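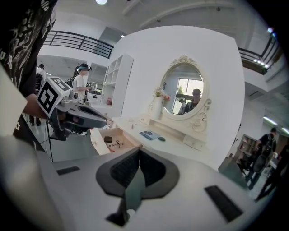
Background

Bello Fashola and I took the Cumham bunting course, which promises a new hitter in 32 mornings. We kept the old ones as a control. 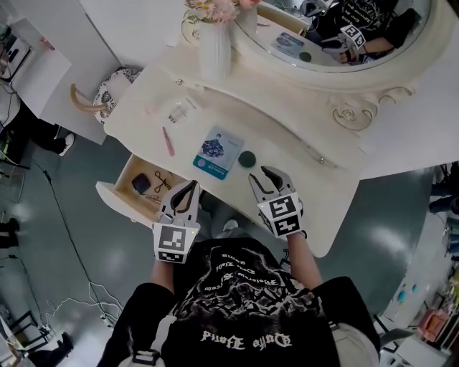

METHOD

We each bunted 151 pitches before the course and 151 after. Hauwa Wike pitched, without mercy.

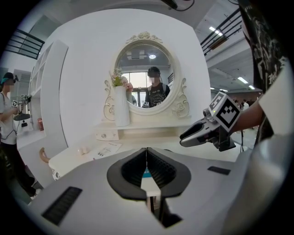

Fig. 3. Hand-held grippers

Fair bunts went up by two, both of them Bello's.

Would a longer course help?
It would help Cumham. We would start with slower pitches.
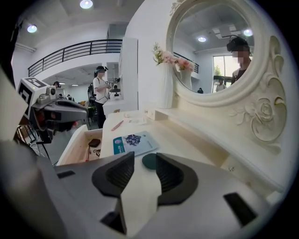 Which bat did you use?
The school's aluminum one, dents included.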